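The window that sells the bread

The window dresser asked me to come at seven in the morning, before the shops in Lasholm open their doors. She does not want her name in the newspaper. Her customers, she explained, like to say that they made their windows themselves, and she is glad to let them say it.

She has dressed windows in this town for many years, first for the department store Woltier, which closed, and now for small shops on the main street and behind the station. When I met her she was standing on the sidewalk outside the bakery Zeson with a cup of tea, looking at the glass.

"I always begin outside," she said. "Inside you see your own work. Outside you see what the person sees who is late for the bus. This person gives me 5 seconds, and not more."

I asked what can be said in such a short time. "One thing," she answered. "Here it is bread. The baker wanted also the coffee, the cakes, the new opening hours and a picture of his grandfather. I told him that he can have the grandfather in October."

She learned the work at Woltier, where the windows were changed every month and each department fought for its place. In June it was swimsuits, and the men from the shoe department came down to complain. There was a workshop in the basement, with its own painter and its own carpenter. She remembers the smell of glue very well and she still likes it.

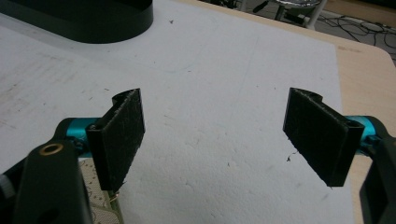 Today she works alone, in a room behind her kitchen. Her materials are mostly paper, board, thread and some old boxes which she paints again and again. A small shop can pay her 90 for a window, she told me, and the materials must come out of this sum. The biggest budget she ever had was 3,000, for a Christmas window at Woltier with a train that went through a mountain. "It was beautiful and the children loved it," she said. "But I do not remember that we sold anything from it. We forgot to put something to buy beside the train."

This mistake she has not repeated. When she plans a window she first asks the owner which thing he would be sad not to sell. Some owners cannot answer. The lady at Meng, a shop for buttons and wool, needed two weeks before she decided on the gray wool, and then she was surprised how many people came in to touch it.

We walked down to Meng together. The window there is almost bare: gray wool on the left side, a chair, and much white behind. I said that it looked very simple. She was pleased, but corrected me.

"Simple is what is left when I have carried the rest back to the car," she said. "And the car was full."

She does not use screens or moving lights, although a salesman visits her every spring to talk about them. She has nothing against them in a big city. In Lasholm, she thinks, people pass the same window 50 times in a season, and a thing that blinks makes them tired already in the first week. Paper, on the other hand, gets yellow in the sun, and then she has a reason to come back and change it.

I wanted to know if the internet has taken work from her. She thought about it while she cleaned a fingerprint from the glass with her sleeve.

"From the shops, yes, and so from me also," she said. "But the bus still stops here. People still stand and look at something – they have nothing else to do until it comes."

At half past eight the baker opened his door and called to her that the grandfather could perhaps come already in September. She said she would think about it.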